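Polness Home Air Monitor: six weeks with a number on the shelf

Reviewed by the Home and Health desk
September

I have now lived with the Polness for six weeks, which is five weeks longer than I meant to. It is a carbon dioxide and particle monitor, a squat grey thing that sits on a shelf and shows you a number. The number is meant to tell you whether the air in your room has been sitting in other people's lungs, and by extension whether you ought to open a window before the rest of the family comes down with whatever your eldest brought home from school.

That is the pitch, anyway. The box goes a good deal further. It talks about "protecting your household through respiratory season" and has a little shield printed on the flap. I would like to deal with the shield first. The Polness can't detect a virus. It can't filter one, kill one or warn you that one has come in the door. It measures carbon dioxide, which people breathe out, and it measures fine particles, which come from toast. If the carbon dioxide is high, the room is poorly ventilated, and a poorly ventilated room is a worse place to share with a sick person. All of that is fair enough. It's also a long walk from a shield.

Setting up

You plug it in. There is a battery, but the manual asks you to keep the unit on the cable for normal use, so I'm not sure who the battery is for. It wants to be taken outside for its first calibration, and on that point I'd say follow the manual to the letter. I skipped it on the first night and the reading in the hallway was plainly silly. After 20 minutes on the back step it settled down and has behaved itself since.

The app is another matter. It wants an account, an email address and your location before it will show you a graph of your own kitchen. I gave it a throwaway address and refused the location, and it has asked again every few days. You don't need the app to read the number on the display. You do need it to see yesterday's, or to change the alarm threshold, and the alarm is set too low out of the box. Ours went off during dinner for three nights running until I gave in and signed up. I suspect that is how a fair few accounts get made.

What it's like to use

The display is clear and the digits are big enough to read from across a room. There is a coloured bar underneath that goes green, amber and red. My household stopped looking at the digits within days and only looked at the bar, and the bar is the least useful part of the whole device. It turns amber at 900 parts per million whatever is going on. One person reading alone with the door shut will get there eventually, and the only germs in the room are that person's own. Six cousins at a birthday with the window cracked open might hold it in the green, and one of them could be streaming with flu. The colour has no idea how many people are present or how well they are.

So you have to think about it, which I suppose is a decent habit. I moved the monitor through the house a week at a time. The lounge was better than I expected. The kids' bedroom was worse, much worse, with the door closed overnight, and we now sleep with it ajar. If I'm asked what the Polness has changed in our home, that door is the answer. I could have learned it from a borrowed unit over a weekend.

The particle reading I would ignore. It leaps whenever the frying pan comes out and drops again when the rangehood goes on. During the smoky spell it went up and stayed up, and I could smell the reason from bed. The manual's page on particles is four paragraphs long and manages not to say what you should do about any of it.

Accuracy

I don't have a laboratory, and I distrust home reviewers who write as if they do. What I had was a second monitor, the Zabala Clear, lent by a neighbour who swears by hers. I put the two side by side in the study with the window shut and left them for an evening. At the end of it the Polness said 778 and the Zabala said 39 more. For the purpose of deciding whether to open a window, that's no difference at all. Neither maker should be printing the last digit, in my view. It gives an impression of precision that you can't act on.

They drifted a little further apart as the weeks went on, though never enough to change the colour of the bar. The Polness claims to correct itself as long as it gets fresh air now and then. In a house that is closed up all winter I'd be wary of that, and I'd put it out on the step every month or so.

How it compares

The Zabala Clear costs more and does less, and I prefer it. It has no particle sensor, no app and no coloured bar. You press the top and it shows you the reading. The Trindberg Duo sits at the other end, with a purifier built in underneath the monitor, and I can't recommend it. I tried one last year and the fan was too loud to leave running in a bedroom, so it was switched off exactly when it might have done some good. The filter was also smaller than I'd want for anything bigger than a box room, and replacements had to be ordered in.

There is a case for buying none of them. Our local library at Tallton lends out monitors for a fortnight at a time, in the same cupboard as the power meters, and that is long enough to find out which of your rooms is the stuffy one. Once you know, you know. Houses don't change much. You open the window in that room when there are visitors, and you keep the visitor who is coughing at home on their own couch, and no device has to be involved.

Build and placement

The casing is fine. It has a matte finish that picks up fingerprints and rubber feet that don't slip. The cable is too short. It forced me to put the unit down low beside the power point for the first week, and the manual says quite firmly that it should be at head height and away from windows, doors and anybody's direct breath. Head height in a seated room means a shelf or a table, and most of the shelves in our house aren't anywhere near a socket. I ended up buying an extension lead, and the monitor spent most of its stay on a table.
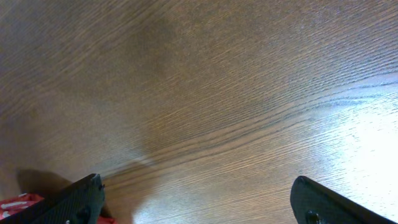

The wood grain on the tabletop, with glare down the right-hand side.

Keep it out of the sun, too. The sensor didn't seem to mind but the display washed out completely by mid-morning, and I had to cup a hand around it to read anything. There's a brightness setting. It is in the app.

One more grumble about the alarm. You can have it loud or you can have it off, and there isn't a setting between the two. At 3 am, loud is very loud. I turned it off after the second time and haven't missed it, though it does leave you with a warning device that gives no warning.

Who it might suit

A small office or a waiting room would get more out of it than we did. Where strangers sit together for hours, and where somebody in charge has the power to open a window or send people outside for their break, a visible number can settle an argument. I can see it being handy in a music room or a busy daycare as well. If there's a person in your home who is at real risk from infections, talk to their doctor about what's worth spending money on, and don't let the shield on the flap make the decision.

For an ordinary family in an ordinary house, I'm not persuaded. It works, in the sense that it measures what it says it measures. The trouble is everything the packaging hangs on that measurement. I'd have thought more of the Polness if the box had said "tells you when the room is stuffy" and left it there.

Good: clear display, steady readings once calibrated, decent casing
Not so good: short cable, nagging app, alarm with no middle setting, claims on the box
Would I buy it again: no, I'd borrow one

The review unit was bought at full price and will be passed on to the neighbour's tennis club, which has a clubroom with windows that have been painted shut.

Related reviews
Zabala Clear: the plain one, one year on
Trindberg Duo purifier: too loud for the bedroom
Five thermometers and a feverish toddler
Reusable masks after 20 washes
Do you need a humidifier in winter?

Contact us | Corrections | Copyright Home and Health desk, all rights reserved | Back to top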